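Teaching the block task by hand: my notes

Dale Desjardins asked how I get decent demos out of the Mendiveck arm, so I finally wrote it down. You'll want the leader handle plugged in, the wrist view up on your screen, and a drink nearby (you'll be sitting a while!).

Start with the grip. Go slow, close on the long piece, and lift straight up before you steer anywhere.

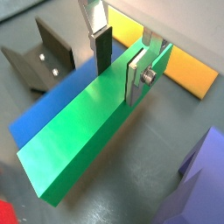 My first 14 demos were pretty bad – I kept grabbing pieces any old way and then fighting the handle later. Now I choose one end and stick with it. I like the green block held toward one end, a finger on each side, with the rest of it sticking out where I can watch it. Then I hit record and do the whole move in one go. If you fumble, throw the take out and start over.

Next comes the board. Stop above it, let your hand settle, and line up the piece before you bring it down. I count to 2 in my head – silly, but it keeps me from rushing.

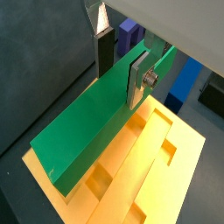
Green piece over the slotted yellow board.

Open the fingers gently, back straight out, then stop recording. Save the take with your initials so Lucie can sort them later.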